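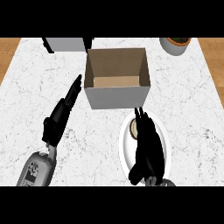
Ein Datenlogger für den Gärkeller: Gespräch mit Zhuoran Guo

Von Rocío Solís

Zhuoran Guo hat zwei Winter lang an einem kleinen Gerät gearbeitet, das Temperatur und Luftfeuchtigkeit in einem Gärkeller aufzeichnet. Es heißt Wirnico, nach einem Wort, das er sich als Student ausgedacht hat und für das er nie eine bessere Verwendung fand. Im Inneren sitzt ein einfacher Mikrocontroller, dazu kommen vier Fühler, eine Speicherkarte und eine kleine Anzeige mit zwei Zeilen. Wir haben uns am Telefon unterhalten, und weil meine Notizen beim ersten Mal unvollständig waren, haben wir das Gespräch ein zweites Mal geführt.

Ich wollte zuerst wissen, warum er kein fertiges Gerät gekauft hat. Guo lachte ein wenig. »Ich habe eines gekauft«, sagte er. »Es hat alle Werte in eine App geschickt, und im Keller gibt es keinen Empfang. Am Abend stand ich mit dem Telefon auf der Treppe und habe gewartet, bis zwei Striche erscheinen. Das habe ich einen Monat gemacht, dann wollte ich es nicht mehr.«

Der Keller gehört zu einem Haus in Bostel, in dem er mit Mingxuan Liang Sojasoße und Apfelessig herstellt. Liang kümmert sich um die Gefäße und den Ansatz, Guo um alles, was ein Kabel hat. Diese Aufteilung hat sich so ergeben, und beide sind damit zufrieden, soweit ich das beurteilen kann.

Die erste Version war auf einem Steckbrett aufgebaut. Guo beschreibt sie ohne Nostalgie. Die Verbindungen lockerten sich, wenn jemand die Kellertür zu stark schloss, und dann standen in der Datei Temperaturen von minus 127 Grad. »Wer mit diesen digitalen Fühlern gearbeitet hat, kennt die Zahl«, sagte er. »Sie bedeutet nur, dass der Fühler nicht antwortet. Mingxuan kannte sie nicht und hat mich in der Arbeit angerufen.«

Danach lötete er die Schaltung auf eine Lochrasterplatine. Der Widerstand an der Datenleitung, den er am Anfang mit 10 Kiloohm gewählt hatte, war für die langen Kabel zu groß, und er hat ihn durch einen mit 4,7 Kiloohm ersetzt. Ich fragte, ob er das gemessen oder nachgelesen habe. »Zuerst nachgelesen, danach gemessen, und dann noch einmal nachgelesen, weil ich der Messung nicht geglaubt habe.« Ein Oszilloskop besitzt er nicht. Er durfte eines bei Mahmoudi benutzen, einer kleinen Elektronikwerkstatt, in der er früher ein Praktikum gemacht hat.

Lange haben wir über die Uhr gesprochen, mehr, als ich vorhatte. Der Mikrocontroller verliert die Zeit, sobald der Strom ausfällt, und der Strom fällt in diesem Keller manchmal aus. Guo hat deshalb ein Uhrenmodul mit eigener Knopfzelle eingebaut. Schwierig wurde es bei der Umstellung auf die Sommerzeit. In der Datei fehlte eine Stunde, und das Programm, mit dem Liang die Kurven zeichnet, verband die beiden Punkte mit einer geraden Linie. Seitdem läuft die Uhr das ganze Jahr in Weltzeit, und die Umrechnung geschieht erst am Rechner. »Das hätte ich am ersten Tag so machen sollen«, sagte Guo. »Alle schreiben es in den Foren. Ich habe es gelesen und gedacht, bei mir ist es nicht nötig.«

Die Speicherkarte war das nächste Thema. Anfangs wurde jeder Messwert sofort geschrieben. Eine Karte ist daran kaputtgegangen, vermutet er, aber beweisen kann er es nicht, denn sie war billig und alt. Jetzt sammelt das Programm die Werte und schreibt sie in Blöcken. Bei einem Stromausfall geht der letzte Block verloren, und damit kann er leben. Die größte zusammenhängende Aufzeichnung umfasst 1.136 Stunden ohne Lücke. Er nannte mir die Zahl, bevor ich danach gefragt hatte, und man hörte, dass er sich darüber freut.

Hilfe bekam er von Vidar Dahlgren, der ein ähnliches Gerät für Gewächshäuser gebaut und den Quelltext unter dem Namen Riledbridge veröffentlicht hat. Die beiden haben sich nie getroffen. Dahlgren hat ihm per E-Mail erklärt, wie man die Fühler anhand ihrer Seriennummer unterscheidet, damit nach einem Neustart nicht plötzlich der Essig die Temperatur der Sojasoße hat. Ein Teil von Guos Programm ist in das Projekt zurückgeflossen. Es handelt sich um die Funktion, die unmögliche Werte erkennt und als Lücke speichert.

Nicht alles ist gelungen. Der Feuchtefühler zeigt in der Nähe der Essiggefäße nach einigen Wochen zu hohe Werte an, und Guo weiß noch nicht, was er dagegen tun soll. Eine Schutzkappe hat er probiert, sie hat die Messung sehr langsam gemacht. Jinfeng Song, eine Freundin aus dem Studium, die heute mit Gassensoren arbeitet, rät ihm, den Fühler als Verschleißteil zu betrachten und regelmäßig auszuwechseln. Der Gedanke gefällt ihm nicht. »Ich möchte etwas bauen und dann in Ruhe lassen«, sagte er. »Jinfeng sagt, dann soll ich ein Regal bauen.«

Ich fragte ihn noch, ob er das Gerät verkaufen möchte. Nein, sagte er, dafür brauche man ein richtiges Gehäuse und Prüfungen, und er habe eine Arbeit. Den Schaltplan gibt er aber jedem, der ihm schreibt, mit der Bitte, die Beschriftung der Klemmen zu kontrollieren. In der ersten Zeichnung waren Masse und Datenleitung vertauscht.

Im Mai will er eine Version mit Batterie ausprobieren, die zwischen den Messungen schläft. Die Anzeige soll dann nur noch auf Knopfdruck angehen. Den Knopf hat er schon gekauft, er ist rot und viel zu groß für die Platine.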